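Floral wallpaper in a small space – will it be too much?
Decorating and DIY > Walls and ceilings
Posted 25/05/2025 by boxroom_bev

Hello all, first time posting here so be gentle! I've got a tiny alcove off our landing (three walls, open at the front) and I've fallen hard for a really busy floral. We're talking big pink roses, blue flowers, ribbons, the works. My husband thinks it'll feel like being inside a biscuit tin. I was going to do all three walls and put a marble-look vinyl on the floor, beige and grey, quite soft. Is that too much going on in one little space? Also the paper has a diagonal pattern running right across it and I'm a bit scared of the corners. Our walls are not straight (house is 1930s, built by someone in a hurry I think). Any tips before I start cutting? I've ordered from Vergara and it's nearly £50 a roll, so I can't afford to muck it up.

3 replies

Naomi Biwott
Do it, do all three walls! I papered our downstairs loo in Corkthorpe with a huge floral and everybody who visits comes out talking about it. Small spaces can take far more pattern than you'd think, and if you only do the back wall it can end up looking like you ran out of paper.

Now, corners. Don't try to wrap a full width round an inside corner, you'll get a crease and you'll cry. Measure from your last strip into the corner at the top, middle and bottom, take the widest of the three and cut the strip about a centimetre wider than that. Stick it so the spare bit turns on to the next wall. Then draw a fresh plumb line on the new wall and hang the offcut to that, overlapping the little turn. You will lose a sliver of the pattern in the overlap, and with a diagonal you might spot it if you go looking – I know exactly where mine is and my sister has never noticed in all these years.

Start with the back wall and centre the pattern there, so any mismatch lands in the front edges where you see it least. And check the batch numbers on all your rolls before you open a single one! I didn't, and had to drive to the Culton shop for a matching one. Order a spare if you can bear it.

On the floor, I'd go for it. Pale beige and grey will calm things down nicely. I'd keep the veining faint, though, as a strong black vein would fight with the ribbons.

pastetable_pete
What she said about the plumb line. Buy new blades as well, a pack of 50 is cheap and a blunt one tears wet paper. Some papers want the paste on the wall and some want it on the back, so read the label.

Mrs Tibbs
I'm with your husband, sorry. We had a flowery bedroom when I was little and I was sick of it by August. Could you paint the walls and just have curtains?

boxroom_bev
Thank you Naomi, that's so helpful, I've written the corner bit on the back of an envelope and taped it to the stepladder. Pete, new blades are on the list. Mrs Tibbs, no curtains, there isn't a window! I'm going for all three walls. Roses and bows all the way round and the pale floor with it.

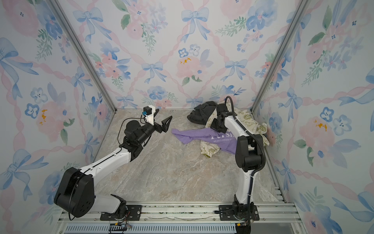
Roses and ribbons on all three walls, with a soft marble-pattern floor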